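The Small Hanger That Does the Socks

Most laundry advice skips the socks. There is plenty to read about wool sweaters and white shirts, and then the socks go over the edge of the tub or along the back of a chair, where they dry stiff on one side and damp on the other. For a long time I did mine on a folding rack, two to a bar, and every time I opened the window a few landed on the floor.

The clip hanger fixes most of this. It is a cheap thing, a plastic bar with clips under it and a hook on top, and it has been standard in small apartments in many parts of the world for decades. In the building where I live, on Ulluteo Street, you can look across the courtyard in June and see one on almost every balcony. I bought my first from Amegashie, the hardware store on the corner, and I have now used three kinds for long enough to have opinions.

The first was round and folded flat, with 25 clips. It held a week of socks for two people and was too wide for the bathroom. The second, a Varker, was a rectangle with a good solid frame, and its plastic clips went brittle after one summer in the sun. When a clip of that kind goes, the spring usually flies off somewhere and the hanger is one clip short from then on. The third was a single straight bar with metal clips, and that is the shape I would buy again. It goes on a shower rod, a window latch or a hook in the ceiling, and takes up no more room than a shirt.

Metal clips have two drawbacks. They can rust if the plating is poor, and the toothed ones leave a mark on thin fabric. On a thick sock the mark is gone after one wearing. On nylon I put the clip on the seam.

How to hang a sock is a subject people argue over. Ernosby, which sells household goods by mail, prints a card with its hangers telling you to clip at the toe, so that the water runs down into the cuff. My own habit is to clip at the cuff. The toe and heel are the thickest parts, and I like them hanging free with air on all sides. The elastic does get pinched, so I clip only the very edge of it and never pull down on the sock to get it off – open the clip first, every time.

Terry socks need the most patience. The loops hold a lot of water, and a pair that feels dry at the ankle can still be damp inside the toe. I turn mine inside out for the first few hours. Before hanging, I lay everything on the table in pairs and smooth each sock flat with my hand. It takes a minute, and the pairs stay together when they come down.

Small cloths go on the same bar. A face cloth or a dish cloth will hang from one corner, but two clips keep it flatter. Leave an empty clip between heavy things if you have enough of them. Balance matters too: with everything at one end, the bar tips and the whole load slides into a bunch.
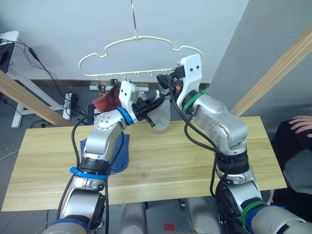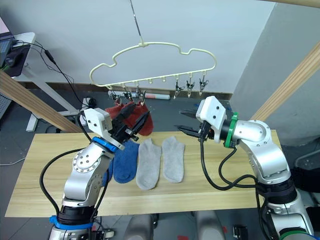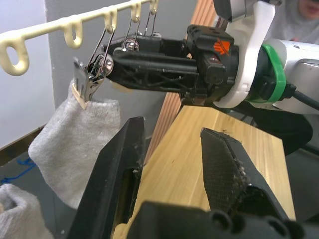 Page last changed in June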